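Well, what a year for small gigs! I finally got my hands on the Flulletti record last week (on lovely heavy vinyl, from the stall at the back of Clumska) and I've played very little else since. It's 29 minutes long and I could happily have had another side of it. The slow one that closes side A is my favourite by miles, all brushed drums and that wobbly organ.

They're playing the whole thing live at Clumska in the new year, with Drorneo opening. Doors at 7, tickets £15 in advance or £18 on the night, and please do buy ahead if you can, as the band get a better cut that way.

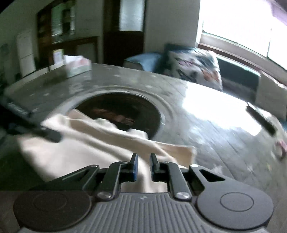 One reader wrote in to say Drorneo were far too loud at the August all-dayer and could somebody please turn the bass down this time. I've passed it on! I was right by the speakers for that set and loved every second, but bring earplugs if you're sensitive, and the balcony is a bit kinder.

Also on my pile: the Reisinger live tape, limited to 609 copies. It's rough round the edges, with lots of chatter between songs and a false start on the opener, but the last ten minutes are gorgeous. I'll lend mine out if you ask nicely (and rewind it). 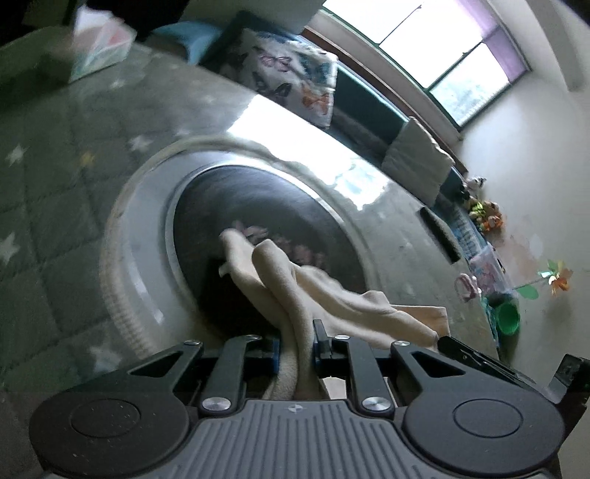 Soft cloth, December 30, 2019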